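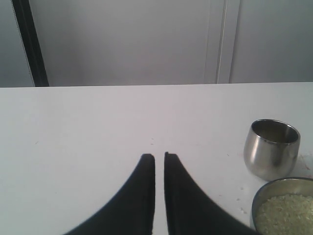
Utow (software)

Utow is a control and planning package for robot arms that handle loose, granular food such as dry grain. It was written at Hudivdale by a group under Adel Farouk and first released in July 2019. The package takes its input from a wrist camera and sends joint targets to the arm controller.

Perception

The camera looks out past the gripper fingers, which stay in view at the lower edge and are masked before processing. Polished steel cups and bowls are hard to segment on a pale table, as their walls mirror the surroundings. Utow therefore fits the bright rim of each vessel first and estimates the fill level inside it afterward. Single grains on the table surface are treated as noise — they do not trigger a new plan.

Planning

The planner divides a task into seven stages, from approach to release. Each stage has its own speed limit and stop condition. Paths are checked against the fitted rims with a margin of 35 millimeters, which can be lowered in the settings file.

Versions

Version 34 replaced the original grasp scorer. A separate branch, kept at Urnville, adds force control for scooping and is not compatible with older logs.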